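The Kitchen That Lives in a Computer Lab

On Wednesday afternoons, after the buses have gone and the halls have that pleasant floor-wax quiet, the Soveck Robotics Club gathers in the computer lab at the end of the science wing. There is usually a bag of pretzels going around. There is usually an argument going around too, and on the day I visited it was over whether a robot ought to open a refrigerator from the side or from straight on.

I should say that I came expecting wheels. When I was in school a robotics club meant a plywood ring and two boxy little machines shoving at each other until one of them lost a tire, and I loved it dearly. The club here did that for years and still has a shelf of trophies to show for it. But last spring the members voted to try something different, and this October they are deep into a contest called the Plimero Home Challenge, where every team gets the same pretend kitchen, the same pretend arm, and a list of 61 household chores to teach it.

Everything happens in simulation. The club's software is a program called Gerix, which runs (slowly, and with a good deal of fan noise) on the school's own desktops. A student can knock a toaster off the counter, say a word I won't print, press one key and have the whole kitchen back again. Try that with your mother's toaster!

Starting with the fridge

The chore they picked first is one most of us do half asleep: open the refrigerator and bring out a piece of fruit. The coach, who teaches algebra the rest of the day, let them choose it for themselves and then kept a straight face, knowing full well what they were in for. A door swings in an arc, you see, and an arm bolted to one spot has only so much reach. Pull too straight and the gripper slides off the handle. Stand too close and the door bumps you on its way open, just as it does to anybody carrying groceries.

So they practice. Each try is saved as a run, and by the week of my visit the club had 402 of them, sorted by a ninth grader with a fondness for color-coded folders. Of those, 102 are marked "keepers." The rest are kept as well, which I found rather touching, under a folder called "Learning Experiences."

The arm has a name, naturally. It's Tu, picked by the sixth graders who come over from the middle school, and I never did get the same explanation twice. People in the club talk to Tu the way you'd talk to a dog near an open gate. "Easy, easy, now over," a girl in the front row murmured at her monitor, with one hand on the mouse and the other holding a pretzel she had clearly forgotten.

They have rules about fruit, too. The red one is the beginner's piece, and the lime-green one beside it comes next, with the extra worry of leaving its neighbor where it is. The little olive-yellow one on the upper shelf is saved for the older students, who treat it with the kind of respect my uncle reserved for a certain fish in a certain lake.
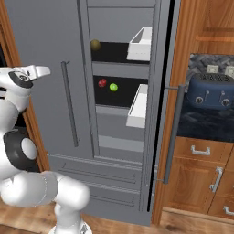

What comes after

The contest closes at the end of the month, and the club would like to send in as many chores as it can manage. Drawers are next on the list, then the toaster, which has already inspired two rival plans and one very long whiteboard drawing. A bake sale brought in $200 toward a faster graphics card, and there is talk of a second one if somebody's grandmother can be persuaded to make the lemon bars again.

I stayed well past the time I'd promised to leave. Around me the chairs were being pushed in and the coach was jingling her keys, and the girl in the front row asked for one more run. She got it, and then she got another.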